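From the Boat to the Tin: A Talk with a Sardine Packer
Skillard Foods, our suppliers

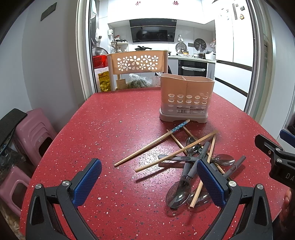 Page last changed: October 6, 2018

The production manager of the Zirkix cannery has worked with sardines for most of her life. Her mother packed them by hand in the same town, and she herself began at the cutting table in a summer between two school years. We met her in the small office above the packing hall in Cokum, where the window is kept closed but the smell of fish and hot oil comes in anyway. She asked us not to print her name. "The work is done by the whole hall," she said. "Write the name of the cannery."

We wanted first to know how her day begins. It begins with the telephone, she told us. The boats call while they are still at sea, and from this call she learns how much fish is coming and of what size. "Size is everything for me. If the fish are small, I put five in a tin. If they are bigger, I put four, or three. The tin does not become larger because the fish did." When the sizes are mixed, the hall needs more people at the sorting belt, and she has to find them before the boat is tied up.

The cannery buys only from boats that fish with ring nets close to the coast and come home the same night. There are boats which go farther and bring more, and they offer a better price. She has refused them for several years. "A sardine is a soft fish. If it lies under a meter of other sardines for two days, the belly opens. You can cook it, yes. But you will see it when you open the tin."

We asked about the season, because many of our customers write to ask why some tins are missing from the shelf in spring. She explained that in February the fish are thin. They have used up their fat, and the meat becomes dry when it is cooked. The cannery closes the line for fresh sardines in that month and uses the time to repair the machines. Some other producers work with frozen fish in winter, and she does not criticize them for it. "It is legal and it is safe. We tried it one year. The skin came off in the steam and the people at the table were sad to pack it. So we stopped."

On the day of our visit 1,446 kilos had been landed for the cannery, and she called this a quiet day. On a busy one it can be 3,255 kilos, and then the lights in the hall stay on until after midnight. The heads are cut and the insides removed at the long tables, still by hand. After that the fish lie in salt water, then they are rinsed, placed on racks and steamed. Only after the steaming do they go into the tin.

The oil is a subject on which she can speak for a long time. For the olive oil tins she buys from one press in the hills behind the town, and she tastes every delivery herself, with bread. A strong, peppery oil is in her opinion a mistake. "People think the best oil for salad is the best oil for fish. In the tin they must live together for a year or more. A strong oil wins, and then you eat oil with something in it." She prefers a mild one, from ripe olives.

This brought us to the question of age. Does a tin of sardines really become better with time? She laughed and said that she gets this question at every fair. In her own kitchen she does not open a tin before it is six months old. During this time the salt spreads evenly and the bones become soft. She turns the tins over every few weeks, as her mother did. For the tins in tomato sauce she would not wait so long, and those she likes best in their first year.

The newest product of the cannery is called Ayaaba, a sardine with chili, lemon peel and a little ginger. It took 494 days from the first trial to the first box that left the building. Most of this time was spent on the ginger. "Fresh ginger was too sharp, dried ginger tasted like a cake. At the end we cook it slowly in the oil and take it out again." The first batch was 655 boxes, all of them sold, and the second is resting in the storeroom now.

We asked if she is worried about the sea. She was silent for a moment. Two years ago the quota for the coast was made smaller, and the cannery had to stop for three weeks in the middle of summer. It was difficult for the families who work there, hers included. She was nevertheless in favor of it. "I was angry on the first day. Then I looked at the fish from the year before, and they were small, all of them. We were taking the young ones." This summer the sizes are better, she said, although she does not want to promise anything for the next.

At the end we wanted to know how she eats sardines at home. Warm toast, no butter, the fish whole and not mashed, some onion cut very thin. The oil from the tin she keeps in a glass and uses the next day for fried potatoes.

Zirkix sardines in olive oil and in tomato sauce can be ordered from Skillard all year while stock lasts. Orders for the second batch of Ayaaba are taken at the shop counter or by email.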